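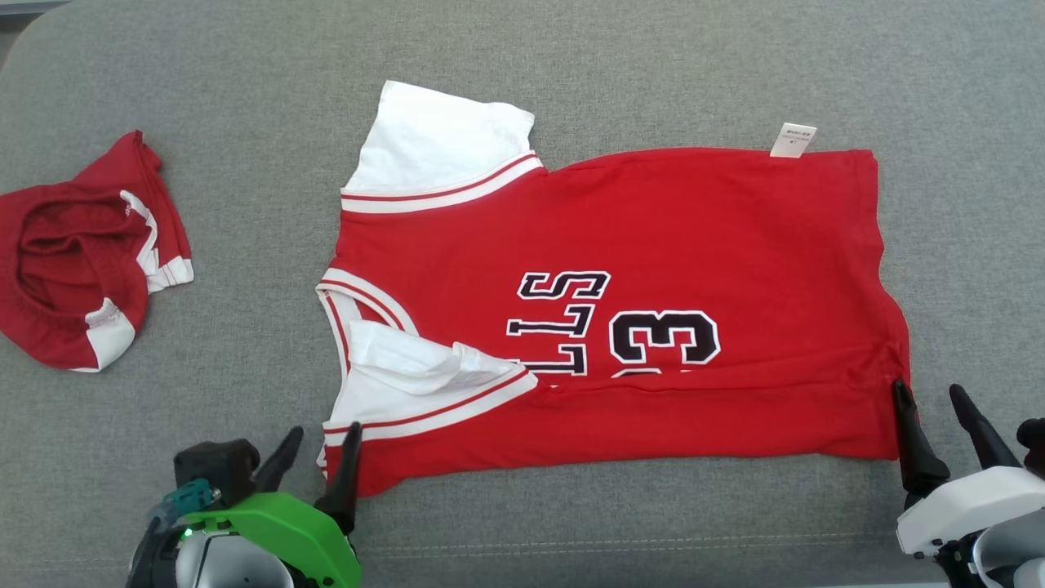

Zuzanna Żak told us our whole question was wrong, and that players buy the shirt because their friends have the shirt, whatever it says about sweat on the tag. We wrote that down and kept going with the question anyway. By the end of the term she looked more right than we did.

Do "Cooling" Jerseys Keep Rec League Players Cooler?
Consumer Claims Project, Final Report

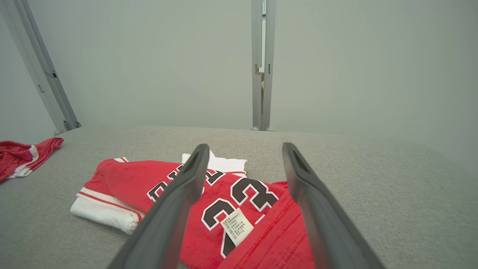

Alik Nowakowski
Project lead and report editor

11 December 2023

Why we picked this

Every jersey sold for rec league basketball now seems to come with a promise. It pulls sweat away, it dries fast, it keeps you cool. The Terstead league, where two of us play, was about to spend $1,676 on new shirts, and the seller's quote charged extra for a "cooling knit." We wanted to know what the extra money bought. The seller sent a one-page chart with no units on one side and no word on who did the testing. I don't call that evidence.

What we did

We asked 27 players to wear a plain polyester shirt for one practice and a Porell cooling shirt for another, both in October, in the same gym. Players rated how hot they felt on a scale from zero to 100. We also weighed each shirt before and after practice to see how much sweat it held.

We did not hide which shirt was which. The Porell shirt has a shiny label at the neck and everyone saw it. I argued for cutting the labels out and lost, on the grounds that the shirts had to go back.

What we found

The heat ratings were all over the place. Some players felt cooler in the Porell shirt, some felt hotter, and several gave the same number both times. The gap between the two averages was smaller than the gap between one player's good day and bad day. The Porell shirts did hold a little less sweat, but they also weighed less to begin with, so I would not make much of it.

Players liked the Porell shirt more when we asked which one they would choose. Most of the reasons they gave were fit and color. Only a few brought up heat.

Problems

The gym thermostat was changed between the two practices and we found out afterward. The kitchen scale we used is fine for flour and less fine for this. One player's plain shirt went in at 604 grams, which has to be a mistake, and we left it out.

We also never tested washing. A finish that works in October might be gone by spring, and the seller would not say how many washes it lasts.

What we told the league

Buy the plain shirts, or buy the nicer ones for their looks and say so. If Porell has real test results, we would like to read them. Our two emails asking for them have not been answered.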